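The Night Kiosk at Temasard

1. The late train

The train from Cevenov came to Temasard at ten minutes past eleven, and after it there was no other train until morning. I knew this because my aunt had written it for me on the back of an envelope, together with the name of the street and the number of the house, 127. She had also written: do not take a taxi, they will see that you are a stranger.

I was nineteen years old and I had one suitcase, which had belonged to my grandfather. Its lock did not close well, so I had put a belt around it. On the platform the wind was very cold. It was November, and I had dressed for the weather of my own town, where November is still mild.

At the end of the platform there was one lighted window. It was the kiosk, and over the window somebody had painted the word Ezzat in green letters. I did not know then if it was the name of the owner or the name of the business. I went toward it because it was the only light, and because I had eaten nothing since noon.

The woman inside was reading a newspaper. She looked at my shoes first, then at the belt on my suitcase, and then at me.

"Where are you going?" she asked.

I showed her the envelope. She read both sides of it slowly, as if it was a letter for her.

"This street is on the other side of the river," she said. "The bridge is closed at night. They are repairing it."

I had in my pocket 831 crowns, and it had to be enough for the whole month. I asked her what was the cheapest thing to eat. She did not answer, but put a chocolate bar on the counter and went back to her newspaper. When I took out my coins, she pushed them back to me with one finger.
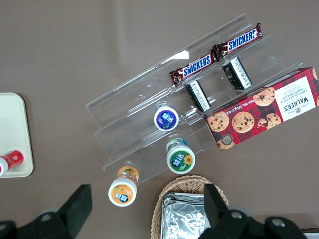 2. The waiting room

She let me sit in the small room behind the kiosk, where she kept the boxes and a heater. On the wall hung a calendar from the Grestunier mill, four years old, open on a page with a field of wheat. I asked her why she did not take it down.

"I like that field," she said.

I tried to stay awake. I had heard many stories of people who fell asleep in stations and woke up without their shoes. But the heater was warm and it made a low sound, like a cat, and I remember very little of the next hours. Once I woke and she was speaking to a railway man at the window. They were speaking about me, I think, but in the dialect of that region, which I could not follow yet. He laughed, and she did not laugh.

At four o'clock she woke me and gave me half of her sandwich. I have eaten in good restaurants since that time, and I could not tell you what I ate in them. The sandwich I could describe to you even now, with the pepper that was too strong, and the bread a little dry on one side.
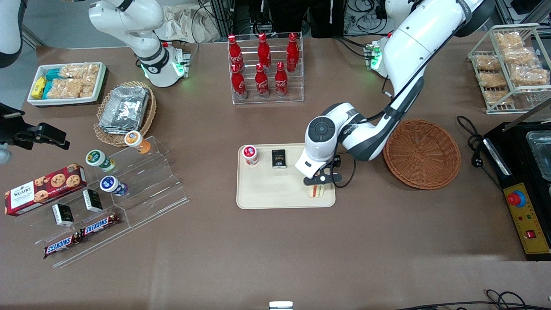

We ate without talking. She folded the paper when we finished, and put it in the drawer to use again. Then she told me that she had also come to Temasard by the late train, 56 years before, with her mother and a hen in a basket.

"Who met you?" I asked.

"The hen had more luck than we did," she said. "Somebody wanted to buy her."

I did not know if I was allowed to laugh. She saw it in my face, and then she laughed first, with her hand before her mouth.

When it became light she walked with me to the corner and showed me the way to the old ferry. It cost 100 crowns to cross, she told me, but if I helped the man with the ropes he would ask for nothing. I helped him, badly, and he asked for nothing.

My aunt was standing at her door in her coat. She had been at the bridge half of the night, on the wrong side of it, and she was so angry that she could not speak. She took my suitcase, and the belt opened, and all my shirts fell down on the steps.

I went back to the station in the spring, with a jar of my aunt's plums. The window was shut and the green letters were painted over, but on the second look I could still read them — the paint was thin. A boy who was sweeping the platform told me that she had moved to Cevenov, to be near her sister. I gave him the plums. Then I sat down on the bench and waited for the noon train to pass.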